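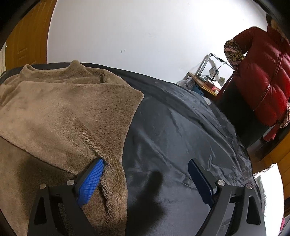

4.3 Open-day sessions

The second set of recordings was made during the Kiltden open day in September. Visitors to the site were invited to handle bedding with the same hand-held gripper used in Section 3, after a short demonstration by a member of the Wovstead team. Each session lasted 5 minutes and covered two tasks: drawing a blanket back from a bed cover, and folding one corner of the blanket toward the middle of the bed. Visitors were told where to hold the tool but received no advice on where to grasp the fabric.

Bedding was chosen for the demonstration on the suggestion of Beatrice Obura, who had observed in the Haswood trials that people change their grip when moving between fleece and satin. Figure 4 shows the tool at the bed, with one finger pad in the folds of a tan fleece blanket and the other against a dark navy satin cover. The pads differ in color, the left being bright blue and the right dark navy.

The open day yielded 541 usable grasps. Recordings were discarded when the visitor stopped to ask a question in the middle of a task, or when the fabric was straightened by hand — a frequent event in the morning sessions. Grasps were labeled by 2 annotators using the scheme of Dumitrescu, with the fold, the edge and the flat surface as separate contact classes. Disagreements were settled by a joint review of the recording.

Figure 4. Hand-held gripper at the bed, Kiltden open day. Both fingers have a triangular opening.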